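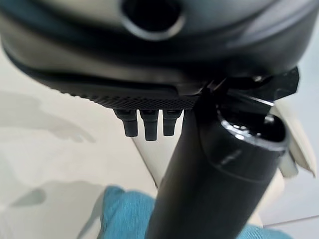 4.3 Masking the gripper in the wrist view

Rey treats everything in the wrist view as workspace unless you mask it. Set the mask before you run any planner. You need Rey build 912 or later.

1. Open Perception > Wrist View and select Live.
2. Set the exposure to 800 and turn auto exposure off.
3. Move the arm to a spot above a plain, pale surface. Click Freeze.
4. Select Draw Mask. Trace the lower edge of the housing first, then the prongs below it. Leave a margin of nine pixels outside the outline.
5. Click Save, then Unfreeze.

Note: Do not fill the gaps between the prongs. The grasp detector reads depth through them.

6. Jog the arm over a second surface with a different color or pattern. The mask should stay on the gripper.
7. Open Diagnostics and check Masked Blocks. If the value is under 184, part of the housing has been left out. Go back to step 4.
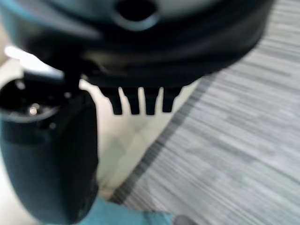 Figure 4-2. Wrist view over pale floor and striped carpet, with motion blur.

Blurred images are fine for checking mask position. Do not draw a mask on one, as the edges will come out too wide.

Caution: Keep the arm in Slow mode while you jog. Collision checking is off until a mask is saved.

Masks are stored per arm. The Skodside profile loads its own mask at startup and will replace yours if both have the same name. To keep both, rename yours under File > Masks.

Section last revised March 21, 2019, V. Trummer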